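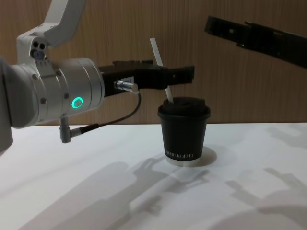

Preben Vídalín writes that on his counter the lid always looked seated until the straw went in, and then it lifted on the far side. The steps in this section have been reordered to deal with that.

Home Guides Cups and lids Fitting Spares Contact

4.2 Fitting the lid and straw (paper cups)

Applies to Lisent flat-base paper cups with plastic lids. Stand the cup on a level, dry surface throughout.

1. Check the rim of the cup. Discard any cup with a dented or split rim.

2. Fill to the line, 2 cm below the rim. Do not top up after the lid is on.

3. Place the lid on the side furthest from you. Press down along the rim towards you with both thumbs until it is held all the way round.

4. Turn the cup through half a circle and press again, opposite the side seam.

5. Hold the lid flat with two fingers beside the opening. Insert the straw straight down until it touches the base.

6. Release the straw. It will lean against the edge of the opening. A leaning straw does not indicate a loose lid.

7. Press the rim once more on the side away from the lean.

CAUTION: Do not use plastic straws in drinks above 67 °C. The straw may soften and bend at the lid.

CAUTION: Do not lift the cup by the lid or the straw.

Note: Lids are packed 700 to a carton. Keep the inner sleeve closed between uses. Lids from the Yorath range are a different diameter and must not be mixed with these.

If the lid lifts at step 7, remove the straw and repeat from step 3 with a new lid.

Comments (3)

saltport_kiosk: Step 4 cured most of our drips. Seam side was the culprit every time.

M.: Does the fill line apply to iced drinks as well? The guide doesn't say.

Drindgate Spares: Yes, same line, ice included.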